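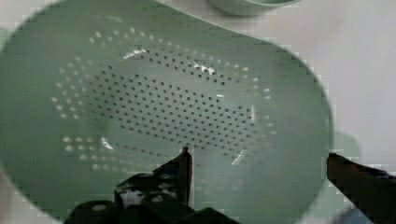 Kitchen robots manage the small jobs, but slowly, Flondville trial finds

Robot arms can now pick up a colander, move crockery about a worktop and reach for an oven door with fair reliability, but they are still a good deal slower than a person and need help when something slips. That is the main finding of a trial run in Flondville by the appliance distributor Mogensen, which released its first results on Tuesday.

The company set a single arm 1465 short kitchen tasks between the start of spring and June. Each was the sort of thing most people do without thinking, such as shifting a bowl to one side or taking hold of a handle. The arm finished 1076 of them with no one stepping in. The rest were stopped by the operator, ran out of time or ended with the item in the wrong place.

Hanne Overgaard, who led the trial, said the result was better than she had expected at the outset but that it should be read with care.

"These are parts of chores," she said. "Clearing up after tea is a long string of them, and if one goes wrong in the middle you have to go and sort it out. We are not at the point where you could leave it running and go to work."

The software, called Gisia, was developed by a small team under Vinzenz Plattner. It works from camera views, including one close to the gripper, and is trained on recordings of people guiding the arm through the same jobs by hand. Plattner said most of the training had gone on grasping, and that thin rims and shiny plastic had taken up far more of it than the team had planned for.

"A rim is a good place to take hold of something if you get the angle right," he said. "If you're a few millimetres out you push the thing along the table. We did a lot of pushing things along the table in the first month." 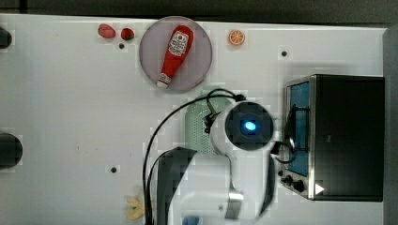

The arm at the toaster oven, with the green colander beside it on the worktop.

Doors were the next difficulty. An oven door has to be pulled along a curve, and an arm that pulls in a straight line will either lose the handle or drag the whole appliance with it. Mogensen said oven tasks had the lowest success rate of any group in the trial, though it did not give a separate figure. It recorded 151 failures in which the gripper lost hold of an item, and said those would be looked at first.

Speed is the other sticking point. A task that takes a person a few seconds took the arm roughly nine times as long, and longer where it had to try again. The company said the arm was deliberately held back for safety and could move faster, but that accuracy fell away when it did.

Not everyone is convinced that households are the right place to begin. Mogens Bisgaard, who runs the Flella chain of canteens, has followed the trial and said he would sooner see the machines in a back kitchen, where the same pans come through every day and go back on the same shelf.

"At home nothing is where you left it," he said. "In one of my kitchens it is, or somebody hears about it. I'd take a slow machine if it would do the dull end of a shift and not break anything. At the moment I'd still have to pay someone to stand next to it."

Heiðrún Hjaltested, a kitchen supervisor at Flella, said staff who had been shown the arm were interested in it but not worried for their jobs. She said most had asked whether it could do the washing-up. It was not tested with water.
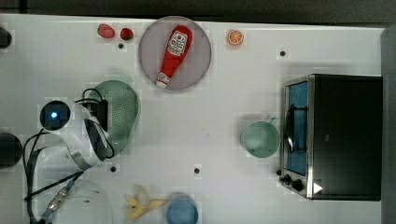 Could a robot like this be bought for the home yet?
Mogensen has no plans to sell one at present. The arm is a trial machine that needs a trained operator within reach, and the company has not set a price or a date for a household version.

A second round is due to start after the summer, with longer tasks made up of several steps in a row. Mikkel Gunnlaugsson, who will take over the day-to-day running from Overgaard, said the arm would be asked to put something in an oven, shut the door and clear the worktop afterwards without being reset in between. Results from that round will be released in the same way as the first.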